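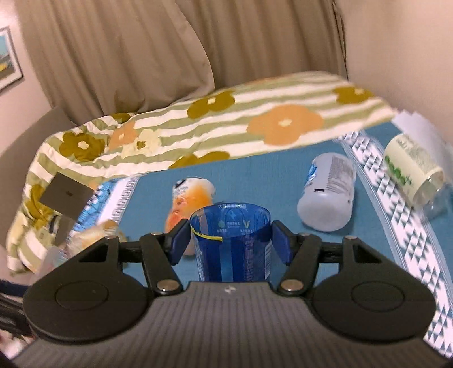
Skorkstead Gripper Build: Frequently Asked Questions

Last updated Jun 10, 2020

Thanks for stopping by. Most of what follows comes from the messages people send us after reading the build notes, and I've tried to answer the way I would if you were sitting across from me with a cup of tea. If you're brand new, start at the top. If you've already got parts all over your bed, skip down to the bit about pads.

What is the Skorkstead?

It's a two-fingered gripper you hold in your hands and work yourself, with a camera mounted on it so that every grasp gets recorded from the gripper's point of view. Nhung Hoàng drew up the first linkage and I've done most of the fiddling since. The recordings go toward teaching an arm to do the same jobs later on, but you don't need an arm to build one or to enjoy using it, and plenty of our builders don't have one.

Do I need a proper workshop?

No! A low table and a bit of elbow room will do for the handling sessions. For the cutting and drilling I use the shared workshop (Timberg, for anyone local), mainly for the drill press and the good vise, and then I bring everything home in a shoebox. If you can't get to a drill press, a hand drill and a patient friend will get you through, though you'll want to clamp the link arms together in pairs and drill both at once so the holes match.

What should I practise on?

Whatever's in the recycling. Drink bottles are wonderful practice because there are so many shapes: straight ones, ones with a waist, ones with lobed bases that roll in a direction you didn't expect. Plastic cups are good too, and harder than they look, as the sides give way when you squeeze. I'd start with a bottle lying on its side, get comfortable picking it up across the middle, and move on to cups once your hands have learned how little pressure it takes.

Leave the labels on, by the way. Clear plastic with no label is hard for any camera to make sense of, and a mix of labelled and plain gives you a far more useful set of recordings in the end.

Does it matter what's on the table?

A bit, yes. A plain coloured cloth or mat makes the recordings easier to sort through, but I wouldn't go hunting for one specially. Nhung's view is that a patterned border or a busy background is a good thing, since real kitchens and bedrooms are full of patterns and a gripper that only knows plain tables won't be much use anywhere else. I used to argue with her about this and I've stopped. What you do want is a surface with a little grip, so the bottles aren't skating away every time a fingertip brushes them.

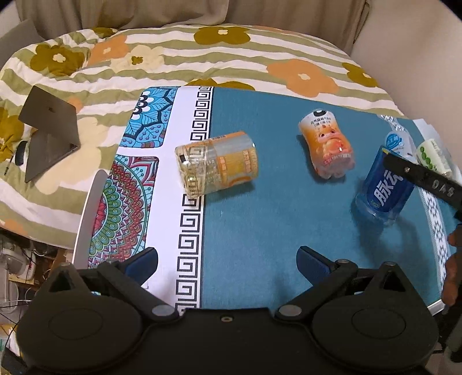
How far apart should things be?

Leave enough space for both fingertips to come down on either side of whatever you're after, plus a little extra while you're learning. Once you've got the hang of it, push things closer together. Bottles lying at odd angles to one another are a much better test than a tidy row, and you'll find out quickly which of your approaches only worked when everything was lined up for you.

My gripper squashes cups. What am I doing wrong?

Probably nothing you can't fix in an evening. Check these first:

The pads. If they're hard or shiny they won't hold, and you'll squeeze harder to make up for it. Swap them for something softer.

The pivots. A stiff pivot hides how hard you're pressing. Back each one off by a quarter turn, work the fingers open and closed a few times, and snug it up again until the wobble just goes.

Where you're holding. Up near the rim a cup folds in. Lower down, closer to the base, it's a good deal stronger.

If it still crushes everything after that, send us a note and tell us which pads you used.

Which pads do you recommend?

We went through a lot of rubber to get here. The Lasolau sheet is the one I keep coming back to — soft enough for cups, tough enough to last — and you can cut it with kitchen scissors. I've also had decent results with an old mouse pad. Please don't use foam tape. It feels lovely for a day and then it shears off sideways.

How long do the pads last?

I change mine at around 2000 grasps. You'll feel it before you see it: bottles start to turn in the fingers as you lift. Keep a spare pair cut and ready.

How many recordings do I need?

For one kind of object on one table, 20 good ones are enough to tell whether your setup works. For anything you'd like an arm to learn from, you need a great many more, and from more than one room if you can manage it. Our shared collection stands at 3176 grasps, sent in by builders using all kinds of tables, and new ones are always welcome.

Can two people work at the same table?

Yes, and it's a nice way to spend an afternoon. Agree who's reaching for what before you start, and keep your elbows in.

Can I leave the laptop on the bed?

I do it all the time, but make sure its vents aren't sunk into the covers. Mine got very warm last summer and started dropping files.

How long does the build take?

Give it 4 evenings if you've got all your parts. The first goes on cutting and drilling, two go on the linkage (the housings are fussy, so take your time) and the last one is for mounting the camera and finding out what you've put on backwards. Everyone puts something on backwards. For me it was the left link arm, twice.

Do you sell kits?

Not at the moment. Hartono, the little parts shop that cut our first batch of brackets, has offered to do another run in September if enough people are keen. Send us a message with "kit" in the subject line and we'll add you to the list. In the meantime the drawings are free to download, and if your local shop asks about tolerances, the notes on the second sheet cover it.

I've changed the design. Do you want to see it?

Very much so! Send a sketch, a photo, a wobbly video, whatever you've got. Nhung reads all of them and usually writes back within the week with more questions than you asked her.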